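Workshop notebook, June, test preparation
Entry opened 7:40 a.m., Biljana Matić, tire and data section

The Lermont car returned to the workshop with the tire sets from the morning and afternoon runs. This entry records the findings on front tire wear, the agreed changes to the setup, and the points still open before the next test.

The driver completed 49 laps in total. The first run, 20 laps on the medium compound, was the only one long enough to give a clean picture of wear. The remaining laps were divided among shorter runs on the soft compound, two of them ended early by traffic. Fuel load at the start of the long run was as planned.

Wear on the left front was higher than on the right front throughout, which is expected at a circuit with so many right-hand corners. The inner shoulder, however, was worn well past the level seen at the previous test. The surface showed light graining across the inner third and none on the outer third. Both rear tires were even and require no action.
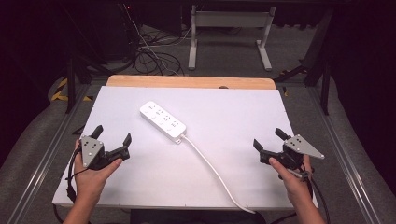
Was the extra wear on the inner shoulder caused by the compound or by the setup?

The evidence points to the setup. The soft sets showed the same pattern after far fewer laps, and the front camber had been increased before the first run. Toe was checked on the flat floor after the car returned and was found within tolerance on both sides.

The following changes are agreed for the next test. Front camber is to be reduced by one step on both sides. Front starting pressures remain as they are, so that only one item changes between runs. The front anti-roll bar stays at the middle setting. Meng has asked for a softer bar, and this request will be considered once the camber result is known.

Brake temperatures were also reviewed. The front discs ran at the upper end of the working range during the long run and dropped back quickly on the slow laps. The Cultard ducts were fitted with the smaller opening. The larger opening is to be packed with the spares and fitted only if the track is warmer than it was for this test. Pad wear was even between the inner and outer pads, and the same pads may be used again for the installation laps.
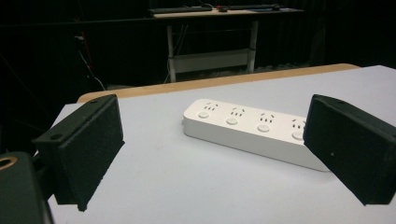

The larger ducts cost a little speed on the straight, and the driver reported slight movement at the front under heavy braking when they were last used. Any change of duct must therefore be written on the run sheet before the car leaves the garage – it was left off once last season, and the comparison had to be discarded.

Engine and gearbox: the unit now stands at 2,473 kilometers. The limit set for this specification is 3,000 kilometers, and the next test fits within it if the program is kept to the planned length. Oil samples have been taken and labeled. No metal was found on the gearbox plug. Downshifts from third to second were slow on several laps, and the trace shows a delay in the pressure signal. The sensor is to be replaced and the old one kept for inspection.

Data: the Samine logger lost the right rear wheel speed for part of the second soft run. The connector was cleaned and reseated, and the signal was steady with the car on stands. The affected laps are marked in the run file and should not be used for traction comparisons.

Open points
Camber shims to be measured again before fitting.
Steering rack offset to be confirmed after the camber change.
Meng to supply the revised bar rates in writing.
Right rear wheel speed to be checked on the first installation lap.
Seat insert to be trimmed at the left hip, at the driver's request.

Entry closed 6:15 p.m. Setup sheet updated and filed with the run sheets. B.M.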